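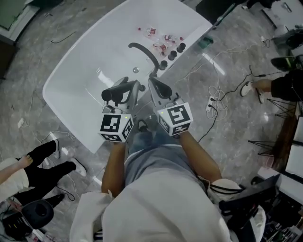 New Home Walk-Through Checklist, With Comments

House: Vallent plan, two-story, Lot 4, Biturville
Builder: Jelínek Custom Homes
Date of walk: 2019-09-16
Walked by: Zdeňka Doležal, for the buyers
Status at time of walk: offered as "move-in ready"

How to read this. Each item gets OK, FIX, or ASK. OK means I looked at it myself and had no complaint. FIX means I want it corrected before closing, in writing. ASK means somebody told me it was fine and I would like to see the paper. I don't give credit for plans, promises, or the brochure.

OUTSIDE AND LOT

1. Ground slopes away from the foundation on all sides. FIX
Front and east side are good. On the north side the ground is flat for most of the run and tips back toward the house near the window well. The site super called this "settling in." It should be regraded before the sod goes down.

2. Downspouts carry water clear of the wall. FIX
Two of them end in a splash block sitting right against the foundation. Extensions are on the spec sheet. They are not on the house.

3. Stone veneer, mortar joints, weep openings. OK
Nice work, and I looked hard for something wrong with it.

4. Exterior caulk at windows and trim. FIX
Missing above the garage side door. Thin along the bottom of the dining room window, where I could get a fingernail in.

5. Driveway and front walk. OK
One hairline crack by the expansion joint. I wrote it down so that nobody says later the moving truck did it.

6. Deck ledger bolted to the house with flashing above it. ASK
The flashing is hidden by the siding. I asked for the framing photos and was told the county had passed it. The county passing it is a different thing from me seeing it.

7. Deck guardrail. FIX
Moves when leaned on at the stair end. A rail that moves in its first year will not get stiffer. This one goes under safety and I won't sign off on the house with it open.

GARAGE

8. Door reverses when it meets an object on the floor. OK
Tested with a scrap of two-by-four laid flat. Reversed both times.

9. Door sensors mounted low and aimed at each other. OK

10. Door from garage to house closes and latches by itself. FIX
Closes, doesn't latch. The hinge spring needs another turn or the strike plate needs to move. Five-minute job, and it was on the super's own list, already checked off.

11. Drywall complete on the shared wall and ceiling. FIX
Open gap around the pipe behind the water softener loop. Needs fire-rated sealant.

KITCHEN

12. Range anti-tip bracket. FIX
Not installed. It was in the oven drawer, still in its bag, with the screws. I have found it in the drawer in more houses than I have found it on the wall.

13. Outlets along the counters protected and tripping on test. OK
All of them tripped and reset. The one on the far side of the island took two pushes, so press it again in December and see.

14. Hood vents to the outside. OK
Held a tissue at the outside flap with the fan on high. Air came out. The Hikano hood is louder than the sales sheet led the buyers to expect, but loud isn't a defect.

15. Cabinets level, doors aligned, drawers fully extending. FIX
Corner cabinet door rubs its neighbor. The "hand-fitted cabinetry" page in the sales folder is very pretty.

16. Countertop seams and sink cutout. OK
The seam by the cooktop can be felt but is filled. Acceptable.

17. Leaks under the sink, basin filled and drained. OK
Dry after both bowls were filled and let go together. Check it again after a month of real use, please.

STAIRS AND UPPER FLOOR

18. Riser height even from top to bottom. FIX
The bottom step is taller than the others, enough that I felt it in my knee before I put a tape on it. My guess is the hall floor was changed from wood to tile and the stair was never adjusted. Uneven steps are what people trip on. Safety item.

19. Handrail continuous and firm. OK

20. Baluster spacing. OK
Checked along the whole upper landing, including the custom section. No gap too wide for a small child's head.

21. Smoke and carbon monoxide alarms, linked. ASK
Pressing one upstairs set off the others upstairs. The one in the basement stayed silent. I was told it is "on a delay." I have never met such a delay. Show me the manual page or replace the unit.

22. Bedroom windows open wide enough to climb out of. FIX
The back bedroom sash is painted shut on the left side. It gave with a shove, but a child could not have done it.

23. Bathroom fans vent outside. ASK
Both run. I could find only one flap on the outside wall. Either they share a duct or one is blowing into the attic.

24. Primary shower pan, drain, glass door. OK
Door swings outward and stays clear of the towel bar. Drain keeps up with both heads running.

25. Attic insulation depth and access hatch. FIX
Depth is good across the middle and poor along the eaves on the north side. The hatch has no weatherstrip.

BASEMENT AND MECHANICAL

26. Furnace and water heater, venting and clearances. OK
Filter was packed with drywall dust. I changed it myself and left the old one on the super's clipboard.

27. Water heater relief pipe ends near the floor. OK

28. Gas shutoffs labeled and reachable. FIX
Reachable, no labels.

29. Electrical panel labeled. FIX
"Lights" is written next to more than one breaker. So is "Misc." Whoever is standing there in the dark deserves better.

30. Sump pump runs and discharges away from the house. ASK
It ran when I lifted the float. The discharge goes underground and I couldn't find where it comes out. Neither could the super, who walked the yard with me.

31. Radon system. ASK
Pipe is in and capped for a future fan. The listing says "radon system included." Most buyers would take that to include a fan. Ask the sales office what they meant, and ask by email.

32. Foundation wall cracks. OK
One fine vertical crack at the northeast corner, no staining. Marked both ends in pencil with initials so any growth will show.

PAPERWORK

33. Certificate of occupancy. ASK
Temporary only. The house was offered as move-in ready. A temporary certificate comes with a list of what is left to do, and we haven't been given the list.

34. Warranty book. FIX
The copy handed over is for a different plan, which has no deck. The deck therefore appears nowhere in it.

35. Finished floor area and upgrades match the contract. FIX
Upgrade sheet charges $1,000 for the "designer lighting group" and $389 for under-cabinet lights. The under-cabinet lights are listed again inside the lighting group. One of those charges should come off.

36. Manuals, spare tile, touch-up paint. OK
All there, in a box, labeled by room. Whoever packed it should be put in charge of the breaker panel.

MUST BE DONE BEFORE CLOSING

Items 7, 10, 11, 12, 18, 21, 22, and 33. I would not accept money held back in place of any of these. Once the keys change hands, the builder's crew moves on to the next lot and you become a phone message.

CAN FOLLOW, WITH A WRITTEN DATE

Items 1, 2, 4, 15, 25, 28, and 29. A real date, signed. "As weather permits" is not a date.

SUPER'S REPLY, ADDED AT THE BOTTOM OF THE SIGNED COPY

"Rail and garage latch, no argument, will do this week. Range bracket, same. Step at the foyer is within tolerance per our trim lead. Alarm unit will be swapped. North side grading waiting on landscaper."

MY NOTE ON THE REPLY

The tolerance for risers is printed in the code book and the tape was on the step while we were both looking at it. Please have the trim lead measure with me present. I also see nothing about the painted window, the garage wall gap, or the certificate, so those stay open.

Second walk to be set once the written list comes back. Same checklist, starting again at item 1, including everything marked OK.

Z. Doležal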